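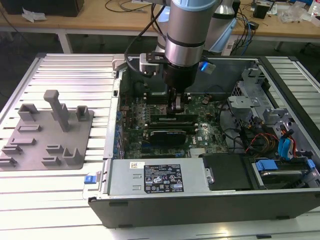

Photo: Tindall workshop

June 11, 2018

So I've finally had a proper go at sorting out old desktops, and I've come away with grubby fingernails and far too many opinions about cable routing. I did say last September that I'd start writing these things down and then didn't, so bear with me while I get back into it.

The one I want to talk about is the Dell. I've got a bit of a soft spot for these office towers (I know, I know). They're heavy and ugly and they spend their lives under a desk being kicked, but take the side off, lay the thing down flat with the motherboard facing up, and everything is more or less where you'd want it to be. Memory in the middle, graphics card just below it, power supply along the bottom edge where you can read the label without standing on your head. I've opened cases that cost three times as much where you need to take out half the machine to reach one screw.

My favourite bit is the blue plastic. Somebody at some point decided that the parts you're meant to touch should be blue, and I'd like to shake their hand. There's a blue latch on the edge of the case and blue tabs on the hard drive caddy, and once your eye is in you stop hunting about. Squeeze the tabs, out slides the drive, no screwdriver. My last home-built machine had the drive held in with four screws, one of which I'm fairly sure is still rolling around in there.

What I don't love is the wiring. It's all bunched up over on the right, by the drive cage, reds and yellows and blacks from the power supply and then the blue SATA cables in among them. It isn't a mess exactly, it just looks like a drawer you've shut in a hurry. I spent a good 23 minutes of my Saturday on cables in one of these and it looked exactly the same at the end. If you're doing it yourself, take a photo before you unplug anything. I always think I'll remember, and I never do!

Memory next, as it's the thing most people will want to change. Those are the two long sticks in the middle. Power off, lead out of the wall, hold the power button down for a few seconds, then touch some bare metal on the case before you go near them. Open the clips and the stick should come up nicely. Going back in is where people get nervous, me included. Line up the notch, press evenly, and keep going until the clips come in by themselves. It needs more of a shove than feels polite. I had a machine from Carard a couple of years ago that refused to start for an entire weekend, and I'd got as far as pricing up a new board before I found one stick was sitting a hair too high.

Dust! Please don't go at it with the hoover. A soft paintbrush and a can of air will do it, outdoors if you can manage it, with a finger on any fan so it doesn't spin like mad. The fins on the little heatsinks are fiddly, and an old toothbrush gets in there a treat.

As for whether it's worth the bother, I think so. I put in an order with Destar for bits and bobs (second-hand memory, a small solid state drive and some thermal paste) and it came to £73 with postage. A new computer that would do the same job for my mum, meaning email, the crossword and looking at other people's kitchens, was £303 in the sale. She won't know the difference, apart from it starting up before the kettle's boiled.

I've got an Ident case on the shelf to do after this, one of those little ones where everything is folded in on itself, and I'm already dreading it. If anyone has had the front panel off one without snapping the clips, leave me a comment, because I've read 232 forum posts on it and they all say something different.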